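Hullness 2 household simulator: can a machine do the chores yet?

Last updated: 5/9/19
Reading time: 4 minutes

Hullness 2 is a software kit for testing robot control code on household chores before any hardware is bought. It ships with a physics engine, a controller interface and one furnished home, the Winodard house. A single-seat license costs $400. I tested it on an ordinary desktop in our Illport office, using a stock controller with no tuning beyond what the manual asks for.

I wanted two answers. The first is whether the kit is worth the money. The second is how close the current generation of controllers is to doing anything useful in a home, to the extent that a simulator can tell us.

Setup

Installation took most of a morning. The installer fails without a message if the physics library is an older build, and the log goes to a folder the manual does not mention. Once running, the kit is stable. I left it on a batch of trials for several nights in June and had no crashes.

Rendering is plain. Tiles, walls and wood read correctly at normal distances, but edges are jagged and wall surfaces are flat. A vision system trained only on this output should be expected to struggle with a real kitchen.
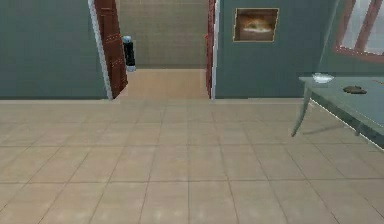 Navigation is the strongest part of the package. The controller plans a path across open floor quickly and keeps a sensible margin from door jambs and table legs. Changes of floor between rooms gave it no trouble, though the simulator models them as a change of color with no lip, and real thresholds are less kind. I would treat the navigation scores as an upper limit.

Doors

Doors are harder. The task is to find the handle, turn it, and move the door without losing contact. Finding the handle is easy in this house for a reason that does not carry over to most homes: it is a saturated orange lever on dark wood. A color threshold of a few lines will locate it. 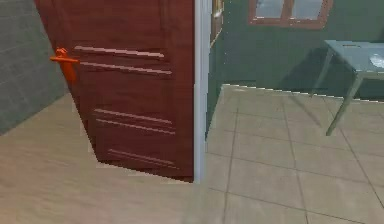
Door with orange lever handle. The adjoining room is visible to the right of the jamb.

Turning the lever works when the arm comes in square to the door. From an oblique approach the grip slides, the controller retries from the same pose, and the trial is lost to the clock. The retry logic can be replaced, and the interface for doing so is well documented. The hinge friction setting is less useful. It is one value for the whole house, so a stiff door and a loose one cannot be tested together.

Clearing a table

This is the chore buyers will care about, and the one where the results are weakest. The job is to pick small objects off a tabletop and put them where they belong. Thin, flat objects are the main cause of failure. The fingers close above them, or push them toward the edge. Low contrast makes it worse, and a small pale item on a pale top is often missed by the detector altogether.
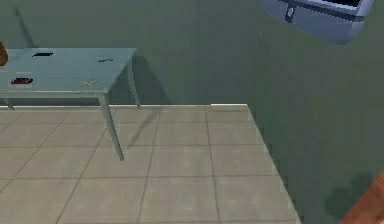
Contact modeling is part of the problem. Objects a few millimeters thick tend to jitter when touched, and I had some slide away from a gripper that was barely moving. Reducing the time step helps and makes everything slower. The manual recommends the default step for all tasks. I would not follow it for tabletop work.

Larger objects are handled acceptably. Placement is less precise than picking, and the scoring script is generous about it: an object that ends up on its side still counts as placed.

Bedroom

The bedroom is used mainly for travel and search tasks. Soft goods are not simulated in any serious way. The bedspread behaves as part of the bed, so making the bed is not on the task list, and neither is laundry. For a kit sold on household chores that is a large gap.

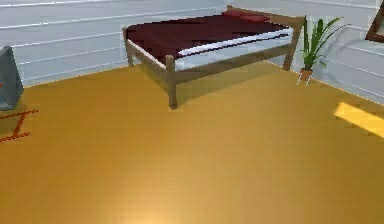

Bedroom with bed and corner plant. Floor marking at left.

Search tasks here went well. Strong light on the floor did not upset the planner.

Results

I ran 3,209 trials across all task types. Of these, 2,271 were scored as complete. Most of the completed trials were navigation and search, so the overall rate flatters the controller. Anyone quoting a single figure from this kit should be asked for the breakdown.

Compared with the De Bruijn package, which I used before this one, Hullness 2 has better documentation and a cleaner interface. De Bruijn has the better contact model and allows friction to be set per object.

Verdict

Recommended for navigation and door work. For manipulation of small items, wait for an update to the contact model or budget for the extra compute. As for chores, a controller at this level can get to the right room and usually through the door. I would not give it a table to clear without someone standing by.

Contact the reviews desk | Copyright 2019 | Back to top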